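Search this site
Enter keyword Go

Measuring With Lab Glass at Home: What's Worth Doing and What Isn't

By Ruth Salazar
Last updated 03/01/2026

Every so often somebody decides that the measuring cup is finished and we should all be pouring vanilla out of a beaker. I've read the posts. The beaker is "scientific," so it must be accurate. I own several of them, I use them most weeks, and I don't believe half of what gets said about them.

Start with the marks on the side. A beaker's marks are meant to give you a rough idea. If you want proof, you need a kitchen scale and some plain water. Put the beaker on the scale, zero it, pour to the 100 line with your eye level with the glass, and read the weight. At room temperature a milliliter of water weighs very close to a gram. My Flana beaker gave me 105 grams at the 100 mark. That's fine for diluting floor cleaner and a poor way to mix two-part epoxy. My old plastic jug, the one I was told to throw out, did better.

So why keep beakers at all? Mostly the spout and the straight sides. You can get a spatula flat against the wall, you can see through the glass, and cleaning one takes a few seconds if you don't let things dry in it. Those are good enough reasons for me. Accuracy comes from the scale underneath.

Pick the size for the job. People buy the big one, then try to measure a tablespoon of citric acid solution in the bottom of it, where there are no marks at all. For small batches (wood glue thinned with water, food coloring, descaler) I use one that tops out not far past 100. 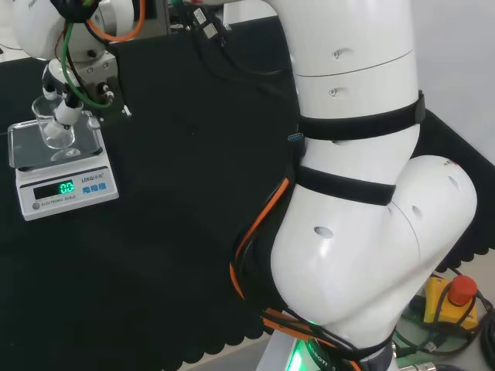
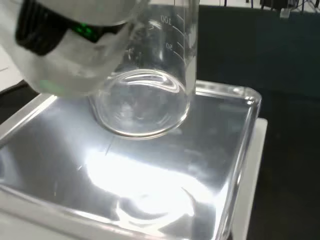 Clear glass beaker. The 50 and 100 marks can be read in the second picture.

Read the line at eye level. Bend your knees or raise the beaker onto a box. Looking down from standing height can put you off by a full tick, and on a small beaker that matters. The water climbs a little where it touches the glass, so go by the bottom of the curve. I was doubtful this made any difference in a kitchen until I weighed it both ways. It does, a bit. For pancake batter, forget it.

Shiny surfaces. Steel trays and polished scale tops look clean and wipe down well, and I've got nothing against them except that they throw light back up through the glass. Under a bright ceiling fixture I find it hard to tell where the liquid stops. Hold a piece of white paper behind the beaker, or turn it until the glare moves off the marks. There are special backing cards for sale for this. An index card does the same thing.

Glass on metal is also slippery when there's any water between them. Wipe the bottom of the beaker before you set it down. If you're stirring, keep a hand on it.

Pour from the spout side, and slowly. Most spills I've had came from picking up the beaker any old way and tipping it over the plain rim, where the liquid runs down the outside. If it still dribbles, hold a clean spoon handle or a glass rod against the spout and let the liquid follow it down. That one I expected to be nonsense and it works very well, even with oil.

Do not trust "heatproof" on a label. Plenty of beakers are borosilicate, plenty of cheap ones only say so, and I know of no way to tell by looking. I don't put any of mine on a stove burner, and I don't pour boiling water into a cold one. Warm it with tap water first. A chip on the rim or a star-shaped crack in the base means it goes in the trash, wrapped in newspaper.

Keep food glass and workshop glass apart. I'm not relaxed about this one. A beaker that has held solvent, resin or drain cleaner never comes back to the kitchen, whatever you washed it with. I wrap a band of red tape under the rim of the workshop ones and store them in the garage. Buying a secondhand box of lab glass and using it for salad dressing is a bad idea. You have no clue what was in it.

Cleaning. Rinse right away, then warm water, dish soap and a bottle brush. For hard water haze use white vinegar and leave it for 14 minutes or so – fine, leave it for an hour, I only set the timer for 14 that first time and it was enough. Skip steel wool. Printed marks wear off sooner than you'd think and once they fade you own a drinking glass with a spout. Mine went through the dishwasher from September on and the numbers are already going.

Drying upside down on a towel traps damp inside. Use a rack, or lean it.

What to buy, if you must. One small, one medium. The Luvport set of 33 pieces that keeps turning up in my feed is mostly stir sticks and droppers. And if you care about getting the amount right, buy a measuring cylinder. It's tall and narrow, so a small error in where you stop pouring is a small error in volume. It also falls over if you breathe on it, so push it to the back of the counter.

Reader comments

Oduor Wanyama
I mix wood stain and have done it by weight for years. The marks on my beakers are decoration. One thing to add, let the scale warm up and zero it again after you put the glass on. Mine drifts.

Su-bin Ahn
The spoon handle trick saved my counter. Does it work with honey?

Ruth Salazar
Honey I'd weigh straight into the bowl. Nothing pours honey neatly.

Lumturie Halilović
Disagree about the dishwasher. I've had a Gusach beaker in there every week and the printing is perfect. Maybe it's your detergent.

Chathurika Abeysekara
I tested my big one after reading this, filled to the 600 line and got 588 grams. So mine is off in the other direction from yours! Going to put a strip of tape where the real line should be and see if I remember what it's for.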